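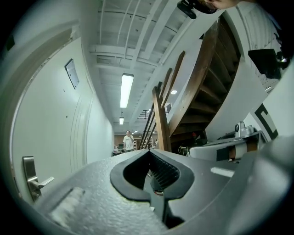 Jarnovham basement corridor: room notes and item list

These notes go with the room list for the Jarnovham building. They cover the lower corridor, its lights, the stairs and the open area at the far end. Ľubica Havlíček wrote the first version in February and Aivar Uibo added the lighting section.

Files

corridor.csv has one row per fixed item, 72 rows in all.
doors.csv lists doors, handles and plates.
lights.csv lists fixtures and the switch for each one.
changes.txt is kept by hand. Newest entry goes first.

Columns

item_id: a number, never reused
kind: door, light, pipe, stair, rail, furniture, other
side: left, right, overhead or end, as seen facing the office area
finish: color or surface, in plain words
note: free text, may be blank

Walls and doors

Walls are white and are listed as one item per side. The back wall of the office area is tan and has its own row. The white door on the left has a brushed-steel lever handle and a small metal plate near the top. Handle and plate are separate rows, both pointing to the door's item_id. Door frames are not listed.

Ceiling and lights

The ceiling is white, with exposed beams and joists. Beams have no rows. Pipes are entered as runs, so a pipe that bends along a beam is still one item. The rectangular fluorescent fixtures are numbered from the near end of the corridor. The small round ceiling light is kind "light" with "round" in the note. Loose cables go under "other".

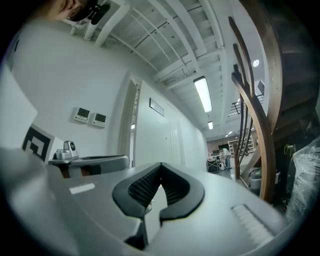

Stairs and railing

The wooden staircase on the right has dark brown treads and open risers. It is a single row. Tread measurements are in the old Burkix survey and have not been copied over. The black metal railing at the upper opening belongs to the floor above, but it is listed in both files under the same item_id.

Furniture

Only pieces that normally stay in the office area are listed, such as the dark office chair and the shelving unit. Things stored on the shelves are left out.

Known gaps

Item 40 was entered twice and one copy was deleted. Item 51 has no finish.
Switch positions have not been checked against the upstairs panel.

Contact

Corrections go to Blažena Vávra. Please give the item_id and the column.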